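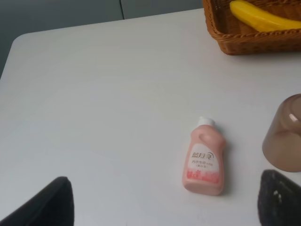
4. Cleaning the tube slide between sessions

The Wurnska indoor slide must be cleaned each day before the first visitor and again after the last one. Please read the complete section before you begin, also if you know the older model from Hoarau. Use only a mild cleaner without wax. Small bottles like the pink one with the white screw cap are easy to carry up the stairs – a large canister is not, and it can fall down the tube. Keep the cap closed when you do not pour.

1. Close the entrance gate and turn the key to position 0. The red lamp at the exit must be on.
2. Let the last visitor leave the landing mat. Call into the tube and wait for the answer of your colleague at the exit.
3. Mix 17 ml of cleaner with one litre of lukewarm water.
4. Pull the cleaning sledge (part 882) through the tube from the top to the bottom, two times. Do not pull it upwards.
5. Wipe the joints between the segments by hand where you can reach them from the service doors.
6. Let the tube dry for one hour with the Vistix fan on level 2.
7. Send down the test bag. It must stop on the landing mat. If it goes further, repeat steps 4 to 6.

Caution: Never clean the tube with polish, silicone or furniture spray. The surface becomes too fast and the landing mat is not made for this speed.

Caution: Nobody may climb into the tube while the fan is running.

Note: The sledge cloth must be changed after 200 passes. Order it under number 1476 from Neser.

Write the time and your name in the slide book. For questions about the test bag, ask for Marijke Postma at the service desk.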